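Plendasel reading room, progress report
2023-07-02

Hi Urs,

You asked for a short one this time, so I'll try, but you know me. First the good news: the oral history side of the project is ahead of where I said it would be in February. We have 34 interviews recorded, and 20 of those are typed up and checked by the people who gave them. The checking is slow. One woman sent hers back with her whole second page crossed out and four new pages clipped on, all of it better than what we had!

The trip to Triltport was worth the train fare. I'd written to the parish office there three times about the Stikard letters and got nowhere, then I turned up in person and they had the box on a chair by the door waiting for me. Most of it is receipts and seed orders (somebody was very fond of beans), but there are seven letters from the years when the mill was closing, and they fill a gap I'd been worried about. I have scans of all seven. Two are in a hand I can barely read, so I'm going to need a bit of paid help there – see the money part below.

Tolentino has been harder. The family who promised us the account books are moving house and can't find them. I've told them there's no rush, but I'd plan the fall exhibit without those books and treat them as a bonus if they show up.

Money. We're under on travel and over on typing, and the two nearly cancel out. I'd like to move what's left of the travel line over to cover someone who reads old handwriting. You said on the phone this would be fine with a note from me, so please take this as the note. The printer's quote for the booklet came in higher than last year's. I've asked for a second one on plainer paper.
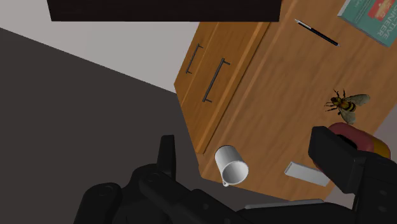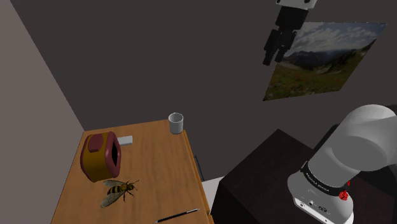 The booklet itself has a first draft, minus the introduction. I keep putting that off until the last interviews are in, and I should probably stop doing that. If you have an hour for the chapter on the mill, that's the one where I'd most like another pair of eyes. I've gone back and forth on whether to keep the strike in the middle or open with it, and at the moment it opens.

What I need from you is a yes on the travel money and a rough idea of when the next payment comes through, so I can tell the typist. I'll send the mill chapter separately.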